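**Hand-held grippers: how many examples per task, and should failed attempts be kept?**

*Posted by Grandby*

Our department is preparing to gather examples for a learning system that is to hang up and take down small household items. Two operators will work in turn, each using a pair of hand-held grippers. The present plan calls for 2,000 examples of a single task, recorded at one table. I should be grateful for advice on two matters. First, is it better to record one task in full before beginning the next? Second, should attempts in which the item is dropped be deleted, or kept under a separate label?

**Sandrine Sabatier**

I would advise against recording the whole quantity in one arrangement. In our own work we divided each task into blocks and changed the starting position of the item between blocks. The operators were asked to bring the item in from the left and from the right in equal measure, and to keep the idle gripper low and clear of the stand.

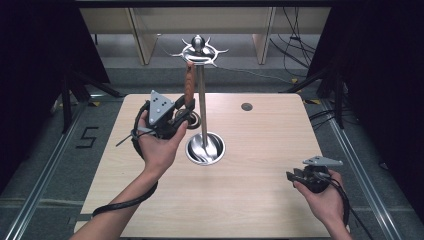 The height at which the handle is taken should also vary. Our first set, gathered in September, consisted almost wholly of grasps near the lower end, and the system trained on it performed poorly whenever the item was presented differently. We repeated seven blocks as a result.

With regard to failed attempts, please keep them. They should be marked at the time by the operator, as later review is slow and reviewers do not always agree. A drop followed by a successful recovery is, in our view, worth a label of its own — we did not provide one at first and regretted it.

**Koyama**

Keep everything, storage is cheap. We had some 2,000 on our first task and it was plenty.

**Litus**

I concur with the first reply on labelling. I would add that both operators should follow the same written instructions and record a short trial block before the main work begins. Differences in pace between operators are easily overlooked. The question of order is less important, provided that the table and the cameras are not moved partway through a task. If they must be moved, begin a new block and note the change in the log.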